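Lifting and Storing Dahlias in a Wet Autumn

Growers on heavy clay lose more dahlia tubers to storage rot than to frost. The usual cause is water held in the crown after lifting. At the trial beds in Clundthorpe, 138 clumps were lifted last November and stored by two methods.

Cut the stems to a hand's width once the foliage has blackened. Push the fork in well clear of the stem, work around the clump, and lift from below. The necks are thin and a tuber with a broken neck will not shoot.

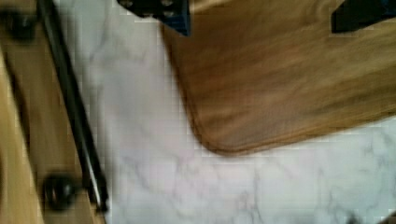 Drying

Turn the clumps upside down so the hollow stems drain. An airy shed is enough, provided it stays above freezing. Wash off clay only if it is packed between the tubers - sandy soil can be brushed away when dry. Trim the fine roots and any damaged tissue back to clean flesh.

Division can be done now or in spring. Autumn tubers cut more easily, but the eyes are harder to find.

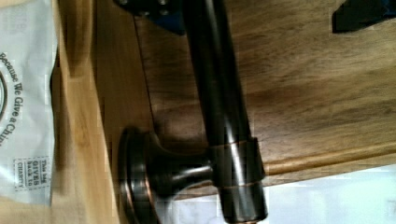 Stamatia Kouris prefers to wait, and reports that at Pleslow the spring divisions came away with fewer blind pieces, even though the crowns were tougher to cut.

Packing

Use barely damp vermiculite or dry leaf mold in a vented crate. Keep the tubers from touching. Clumps left whole need more depth, up to 20 inches for the largest. 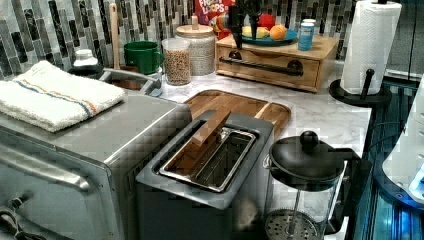

Check the crates monthly. Soft spots can be cut out and the wound left to dry for a day before repacking. Shriveled tubers need a light misting over the packing, and then the lid goes back on loosely.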